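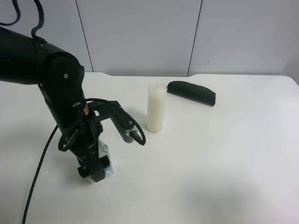
Frosted tumbler on a white tabletop.

Frosted plastic tumblers: your questions

Do they stay looking like new?
We doubt it. The Jekus listing says "crystal finish for years". Ours went dull after 11 washes, and the colour of strong tea hung about longer than we'd like.

Is the tall, narrow shape a good idea?
It saves cupboard space. It also tips more easily than a squat cup, whatever Leka says about "balanced design". Keep it away from the table edge.

Can I put them in the dishwasher?
Top rack, if the label says so. Eller says any rack. We tried the bottom one and got two warped rims.

Is the seam down the side a fault?
Usually just a moulding line. Run a fingernail over it. If it catches, take the cup back.

Are the dearer ones worth it?
Famholm wants $59 for a set of 5. We can't see where the money goes, and their reply to our email in June didn't help.

Last updated Apr 27, 2021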